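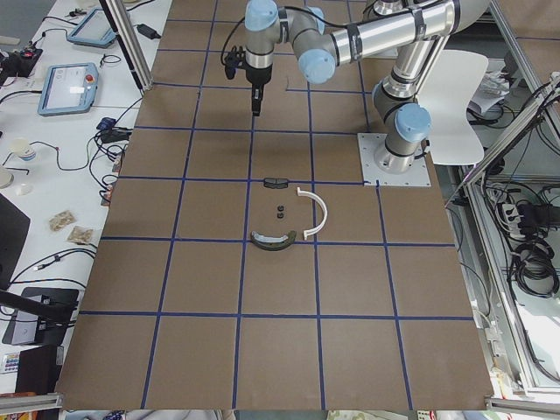 Brown top, blue tape squares, a few small pieces laid out in the middle.

Kutby Table Cover Set
Sold by Hosseinzadeh, Ploltholm
Item no. 273
In stock

I've been selling this set for a good while now and it's still the thing I get the most emails about, which makes me laugh a bit when you consider it's brown paper and blue tape in a box. But it's good brown paper! It's heavy, it lies flat once it has had a night to relax, and you can write on it, spill tea on it, drag things over it and then bin it (or put it out with the paper recycling, tape off first) and start again.

You get one roll of paper and 2 rolls of tape. The paper is 167 cm wide, so it goes over most big worktables in one go and you don't end up with a seam down the middle for everything to catch on. There's 40 metres of it. Unless your table is a monster you'll be re-covering it for ages before you need to come back to me.

The tape is the dark blue Rorkik one. I tried a few others before I settled on it — a yellow that vanished as soon as the lights were on, and a white that looked filthy after a day. Blue on brown shows up from right across the room, and it tears straight by hand, so you're not hunting for the scissors with a metre of tape stuck to your elbow.

Why bother with squares?

You don't have to, of course, plenty of people just want the paper. I like squares because I'm forever laying out small parts and then losing them. With a grid I can say "it's in the third one along" and whoever's helping me can find it. It's also great for putting things back where they were after a tea break, or for spreading out a job over a couple of days without everything creeping towards one end of the table.

How I lay mine

Clear the table and wipe it down. Roll the paper out with the curl facing down, leave a hand's width over each end and fold that under. Tape the ends first, then the long sides. Now do all your lengthwise lines, then all the crosswise ones. Mark both edges with a pencil before you start or your lines will wander (mine did, the first time, and I had to look at them for weeks). Don't stretch the tape as you go, just lay it and rub it down with a cloth.

Anything bolted to the table needs a bit of patience. If it's easy to take off, take it off and put it back on top of the paper. If it isn't, cut a slit in from the nearest edge, tuck the paper round and tape over the slit.

Choosing a size for your squares is really down to what you put on them. Take your biggest everyday item, set it down, and give it a bit of breathing space on all sides. I use a rimmed baking-type tray as my measure. It's light, it has straight sides to line up with and it's always within reach.
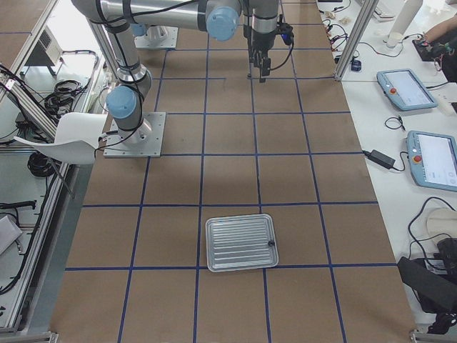 Kourosh Golestani wrote in to ask if the tape lifts when heavy things are pushed over it all day, and said his old stuff used to roll up at the edges and take the paper with it. Fair question. This one is thin and stays down well, but if you shove a metal tray sideways across the same line over and over, the edge will go in the end. I lift things over the lines where I can. When a line does get tatty, put a fresh strip straight on top. Peeling the old one off brings the top layer of paper away with it.

The other thing I get asked is whether it's waterproof. No, sorry! It'll cope with a splash if you blot it quickly, and a real puddle will cockle it. Shahram Salehi puts a second layer of paper under the first for messy jobs, and I've copied that since, it works a treat and makes the top feel nicer to lean on as well. 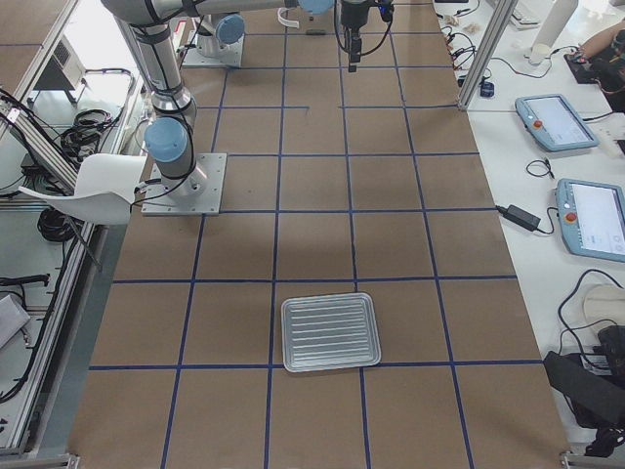
Storage is easy enough. Keep the roll lying down somewhere dry, and leave the band on it. Keep the tape out of the sun, as a warm windowsill makes it gummy and then it won't come off the roll cleanly. If it does go that way, half an hour in the fridge usually sorts it out.

What's in the box

Brown paper, 167 cm wide, 40 metres long
Rorkik tape, dark blue, 2 rolls
A printed sheet with my laying instructions

Spare tape is sold separately, just ask when you order and I'll pop it in the same parcel. The box is long and awkward, so please give me an address where someone will be in. Collection from Ploltholm is fine too, ring the bell at the side door.

Page updated July 21, 2024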